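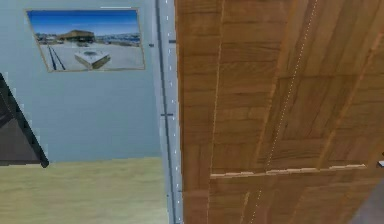
24/08/2019, simulation notebook, Kirkik kitchen

Today I went again through the rules for test runs, together with Siwan Wogan. Our rule 8 says that the scene must be saved before the arm is moved. I want to add that the random seed is written in the same line as the run name, otherwise colleagues in Flesdale cannot repeat it. 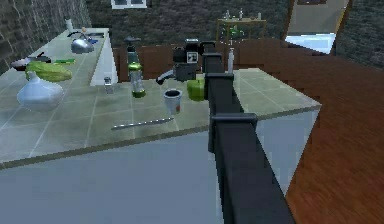

The speed limit stays at 30 per cent of maximum near the counter, also in simulation. Sotiris asked if a knife on the worktop needs a separate keep-out zone. I think yes, but the draft does not mention sharp objects.

To do: ask Paraskevi for the wording, and correct the reference in run 532.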